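シミュレーションでグリッパーが物をつかむ直前に吹っ飛ばす件
投稿：Sneha Bhatt　2023年6月26日（月） 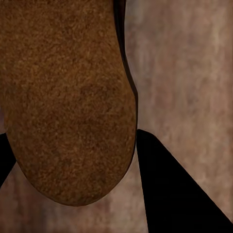 Nestardの把持シミュレーションで遊び始めて一か月、毎晩楽しくて仕方ないのですが、ついに壁にぶつかりました！ 閉じ動作の途中で対象物がものすごい勢いで弾き飛ばされ、そのまま座標がNaNになって計算が止まります。貼ったのは手首カメラのレンダリングで、表面が茶色いつぶつぶの物体を黒い指が左右から挟もうとしているところ。右の指先と物体のあいだには、まだ細いすき間が見えますよね。左はもう触れているのか、ぎりぎり離れているのか、画像だけでは判断できません。ログだと、この姿勢の次のステップで接触力が跳ね上がります。

立方体や円柱なら何度やっても平気です。丸みのあるスキャンメッシュに替えると、40回試して30回は飛びます。メッシュは621面まで減らしてあって、重すぎるということもないはず。摩擦係数を上げても下げても同じでした。来月は実機のBumgateに同じ動作を流す予定なので、その前にどうしても原因を知りたいです。あと一歩でつかめそうなのが悔しい！

Shivam Kandpal

いい症状ですね！ こういうの大好きです。自分も2月に同じ穴に落ちて、三晩つぶしました（笑）

まず疑うのは衝突用メッシュです。見た目のメッシュと衝突判定の形は別物なので、描画ではすき間があるのに、判定上はもう指がめり込んでいることがよくあります。Nestardの表示メニューで「衝突形状」をオンにして、同じ姿勢で止めてみてください。凸包が見た目より外側に膨らんでいたら、たぶんそれです。くびれや浅いへこみのあるスキャンは特に膨らみます。

直し方は、凸分割をかけて小さな塊に分けること。それから接触剛性が3,000のままなら一桁落として、時間刻みも半分に。一度に全部変えるとどれが効いたか分からなくなるので、ひとつずつ試すと楽しいですよ。

もうひとつ、指は位置指令だけで閉じていませんか？ 位置指令だと、めり込んでいても目標まで押し続けます。力の上限を必ず入れてください。シミュレーションなら物が飛んで終わりですが、実機では指が曲がるか、そばにいる人がけがをします。Bumgateに流すのは、上限が効いているのをログで見届けてから。最初は低速で、非常停止に手をかけたままでお願いします！

Cakmontユーザー

物体を軽くしすぎでは？ 質量の単位をグラムで入れてしまってキログラム扱い、またはその逆とか。うちはCakmontに乗り換えたら出なくなりましたが、理由は調べてません。

Havlíček工房

Shivamさんの案に一票。補足すると、スキャンメッシュは法線が裏返っている面が混じることがあります。裏返った面に指が触れると、外へ押し出すべきところを内側へ引き込んで、次のステップで爆発します。面を減らしたあとに法線を再計算していないなら、先にそちらを。数秒で終わります。

飛んだ回のログを貼ってもらえれば見ます。指ごとの接触点の位置と、めり込み量の列があると助かります。左の指が先に当たって片側から押している可能性も、それで分かると思います。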